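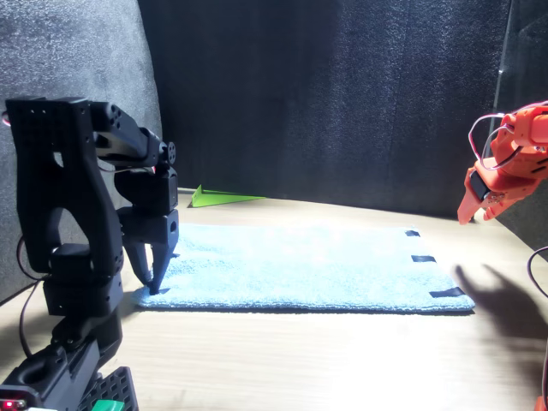

Toalhas que saem ásperas da máquina e cheiram mal quando molham

Colocada por Saodah Pattinasarany em 06/01/2019

Boa tarde a todos. Tenho um conjunto de toalhas de algodão da Tolano, três de banho e quatro de rosto, compradas em agosto. Nos primeiros meses estavam ótimas. Agora saem da máquina duras, quase como cartão depois de secarem no estendal, e quando alguém se limpa com elas aparece um cheiro a mofo que não se nota enquanto estão secas e dobradas no armário.

O que já fiz: lavei a 40 graus com o detergente líquido do costume, depois outra vez com o dobro do amaciador. Ficaram um pouco mais macias ao toque, mas pareceu-me que secam pior a pele, a água fica por cima. O cheiro voltou ao segundo dia de uso.

A máquina é de carregamento frontal, tem 9 anos e lava bem o resto da roupa. A água aqui é dura, tenho de tirar calcário da chaleira todas as semanas. A casa de banho não tem janela, só um extrator pequeno que liga com a luz.

As perguntas são duas. Há maneira de recuperar estas toalhas ou já é caso para panos do chão? E o problema está nas toalhas, na máquina ou na água? Não queria comprar um conjunto novo para daqui a uns meses estar na mesma.

Ishbel Geddes

Pela descrição diria que são duas coisas ao mesmo tempo. A rigidez vem do calcário e dos restos de detergente que ficam presos nos anéis do tecido. O cheiro vem de bactérias e bolor que se instalam nesses restos e que uma lavagem a 40 graus não elimina. O amaciador piora as duas: deixa uma película sobre a fibra, a toalha parece macia mas absorve menos e demora mais a secar.

Normalmente recuperam. Faça assim, por esta ordem:

1. Veja a etiqueta. Se forem de algodão puro e a etiqueta permitir 60 graus, pode seguir. Se tiverem uma barra decorativa de poliéster, essa parte pode encolher de maneira diferente e ficar ondulada, o que é só uma questão de aspeto.

2. Lave as toalhas sozinhas, a 60 graus, sem detergente e sem amaciador, com uma chávena de vinagre branco de limpeza no tambor. Não encha a máquina - metade da carga é suficiente. As sete peças talvez tenham de ir em duas vezes. Confirme antes no manual da máquina se não desaconselham o vinagre, há fabricantes que não o querem por causa das borrachas.

3. Sem as secar, faça uma segunda lavagem a 60 graus com detergente em pó. O pó para roupa branca costuma ter um branqueador à base de oxigénio que o líquido não tem, e é isso que trata do cheiro. Se as toalhas forem de cor, use pó para cor e junte percarbonato só depois de experimentar num canto. Em cores escuras eu não punha.

4. Enxaguamento extra no fim. Se ainda vir espuma no vidro, repita.

5. Sacuda cada toalha com força antes de a estender, segurando por dois cantos. Levanta os anéis e faz bastante diferença na maciez.

Nunca junte vinagre com lixívia, nem na mesma lavagem nem na gaveta ao mesmo tempo. Liberta cloro e é perigoso num espaço fechado.

Depois disto, deixe de usar amaciador nas toalhas. Com água dura o detergente deve ser medido pela tabela da embalagem, na coluna da água dura. Muita gente põe a olho e acaba por pôr a mais ou a menos, e ambas as coisas deixam as toalhas como as suas estão.

Quanto à máquina, faça um ciclo vazio à temperatura mais alta com um descalcificante próprio e limpe a borracha da porta com um pano, por dentro da dobra. Tire também a gaveta do detergente. Se o compartimento do amaciador estiver com uma camada cinzenta ou preta, parte do cheiro vem daí. Deixe a porta e a gaveta entreabertas entre lavagens.

O último ponto é a casa de banho. Sem janela, uma toalha grossa dobrada em dois no toalheiro não chega a secar de um dia para o outro. Estenda-a aberta, ou leve-a para outra divisão.
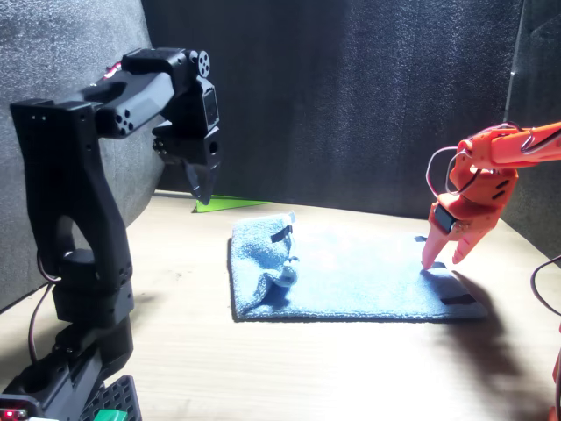
Dougal Moncrieff discorda quanto ao vinagre e diz que, com água dura a sério, uma chávena numa máquina inteira de água pouco adianta.

Eu usava ácido cítrico, vende-se em pó nas drogarias e não deixa cheiro. Dissolvo três colheres de sopa num balde de água morna e deixo lá as toalhas uma hora, depois passo por água limpa e vão à máquina. O ácido fica em contacto com o tecido o tempo todo, o que na máquina não acontece. Uso luvas porque tenho a pele das mãos sensível. Com isto as minhas toalhas velhas voltaram a ficar aceitáveis, novas não ficaram.

No resto estou de acordo com a Ishbel, sobretudo no detergente em pó. Acrescento que a centrifugação também conta. Eu punha 1200 rotações e as toalhas saíam achatadas. Passei para 1000 e saem melhores, embora demorem mais a secar. No inverno volto às 1200, prefiro uma toalha áspera a uma toalha húmida.

Se tiver secador, dez minutos antes ou depois do estendal resolvem quase toda a rigidez. Não é preciso secar tudo lá dentro.

Niall Nisbet

Toalhas baratas são assim, compre outras. As minhas são da De Haan e nunca tive problemas.

Saodah Pattinasarany

Obrigada pelas respostas. A etiqueta diz 60 graus e algodão puro, e as toalhas são claras, portanto posso usar o pó para branco. Fui ver a gaveta e o compartimento do amaciador estava preto no fundo, nunca a tinha tirado por completo. Vou começar pela máquina e só depois trato das toalhas, com o vinagre nas de rosto e o ácido cítrico nas de banho, para ver se noto diferença entre os dois.

Niall, as Tolano não foram baratas.

Perguntas relacionadas

Como tirar manchas de ferrugem de um lençol branco
Máquina de lavar deixa água na gaveta do amaciador
Percarbonato ou bicarbonato para roupa amarelada?
Extrator da casa de banho faz barulho mas não puxa
Cortina de duche com pontos pretos na bainha
Quantas vezes por semana se deve trocar a toalha de rosto
Camisola de lã encolhida, ainda há solução?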